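Community Savings Desk – Branch Readiness Checklist
Husuden Mutual, Buvesley branch
Inspected by: Damian Rutkowska
Reviewed by: Faizal Ngui
Date: 22nd March

Fill in every line before the savings desk opens to new members. Mark each one OK, Fix or N/A and write a comment where the mark is Fix.

1. Member identification
Two forms of ID sighted and recorded for each new account – OK
Alternative ID procedure on hand for members with no driver's licence – OK
Referee forms, current version – Fix
Comment: Old version still in the second drawer. It asks for an employer's signature, and we dropped that requirement. Shred the lot and reprint.

2. Basic accounts
No monthly fee on the basic account, confirmed on the rate board – OK
Minimum opening deposit shown as $3 – OK
Fee brochure matches rate board – Fix
Comment: Page two of the brochure still lists a dishonour fee. Faizal to get the corrected copy from head office.

3. School savings program
Deposit books numbered and locked away overnight – OK
Book count agrees with register – Fix
Comment: Register says 356, safe holds 304. Ehlers Primary has the rest signed out but the slip was never entered. Slip now attached. Recount at next inspection.
Parent or guardian consent on file for every child – Fix
Comment: 13 missing a signature. No withdrawals on those accounts until the forms are back. 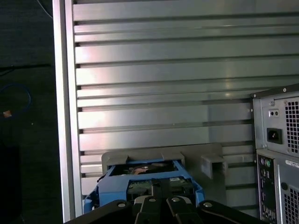 Can a child make a deposit if the consent form is unsigned?
Deposits can still be accepted and receipted in the usual way, but the account stays closed to withdrawals and no card is issued until a parent or guardian has signed.

4. Cash handling
Two staff present when the coin bags are opened – OK
Till limit posted where tellers can read it – OK
Coin counter tested with a known bag – OK
Counterfeit note guide at each station – Fix
Comment: Missing at station two. Borrowed one from the loans desk for now.
Duress alarm tested with the monitoring company – OK

5. Privacy
Account forms out of public view – OK
Locked bin for confidential paper – OK
Comment: Nearly full. Ask for an earlier pickup.
Queue line set back from the interview desk – Fix
Comment: People waiting can hear incomes being read out. Move the line back to the brochure stand.

6. Records and equipment
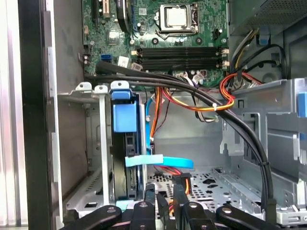 Member records sit on the Skatel system and no account data is to be saved on a branch computer. Staff have been keeping spreadsheets of school deposits on the desk machines – this has to stop, and Damian will go through them with each teller. Any tower opened up like this one, with the processor and memory slots in plain reach, counts as out of service and can't be used to look up a member. Retired drives are to be signed over to head office and the receipt filed with this checklist.

Screens lock when unattended – OK
Shared passwords removed – Fix
Comment: One left, on the passbook printer login.

7. Sign-off
All Fix items are to be cleared before the desk opens. Items 3 and 5 need a second visit. The rest can be confirmed by email to Faizal Ngui.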